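I've been eating dinner at 5:15 since March and I'm not going back.

It started because my neighbor Intan Pasaribu eats early and kept inviting me over. I used to be an eight-thirty person, proud of it too, like it made me European or something. Mostly it made me a person who ate crackers over the sink at six and then picked at a real meal.

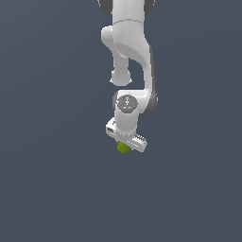

A small green ball, held in a white gripper.

People get weird when you tell them. My friend Ruairí asked if I was sick. My sister wanted to know what on earth I do with the rest of the night, and the answer is everything! I walk, I call people back, I finally started that long Skernurbridge mystery everybody at work was passing around. Last Monday I washed the car after dinner — in daylight. 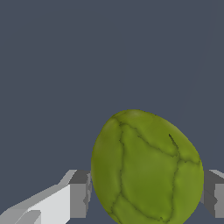

And yes, I know plenty of folks can't do it. If your shift ends at seven, you eat when you eat, and I'm not going to lecture you. What bugs me is the idea that late is classy and early is sad. Restaurants give you the table by the restroom at five as if you should apologize for being hungry.

The other thing early dinner did was fix my vegetables. At eight-thirty I was too wiped out to peel anything. Now I'll cook even the fussy little green stuff, something like a Brussels sprout, all lopsided with a nub at the bottom that needs trimming, and I don't resent it. I roast a pan for 15 minutes, turn them, and give them a bit longer if they're big.

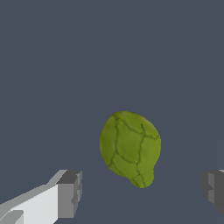

Weekends are still the hard part. Friends want to meet at eight, and I'm not about to lose friends over a casserole. So I eat at home first and order soup when I get there, which is fine with everybody except Ruairí, who thinks it's rude to the kitchen. A plate of something green, maybe one small cabbage-looking thing like that one, holds me over fine if the soup takes forever. I'd still rather they all came to my place at five.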